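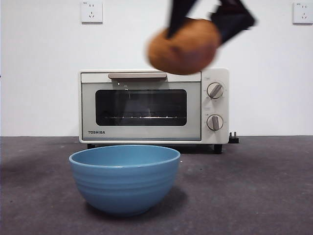

Feltumex puts out new grasp planner, slip check now on by default

Wed 12 August

Feltumex has released version 5 of Flistmont, its planning and control software for two-finger grippers. Out now for existing users, free upgrade from version 4. Anyone still on 3 has to go through 4 first.

Main change is in how the arm replans. Older versions worked out the whole path before moving and stuck to it. The new one keeps checking while the arm is on its way, and can change the route part way through a carry if the object has shifted in the fingers. The company says a replan takes under 90 milliseconds on its own test machine. No figures yet for slower kit.

Kitchen jobs were used for much of the testing - round food items, bowls, small ovens, that sort of thing. Khải Ung, who leads the planning team, said curved objects with no flat side had been the biggest source of support tickets. "People would get a good grasp and then lose it on the way across. The planner had no idea, it just carried on with an empty hand."

The perception side gets a smaller update. Object outlines are now tracked through motion blur instead of being dropped and picked up again, so fast moves should no longer trigger a false "object lost" stop. Glass doors and shiny racks are still a problem and are listed under known issues.

Also in the release: a replay tool that steps through a failed run with the planned path and the real one side by side, and a log viewer which can finally open files of over 2000 lines without hanging. The old viewer is still there for now but will be removed in October.

Integrator Vukadinović has had the beta on 2 of its cells and plans to move the rest accross later in the year. Indov drivers are not supported yet - a patch is promised, no date given.

Config files from version 4 will load, but the grip force settings have been renamed and need checking by hand. Release notes have teh full list.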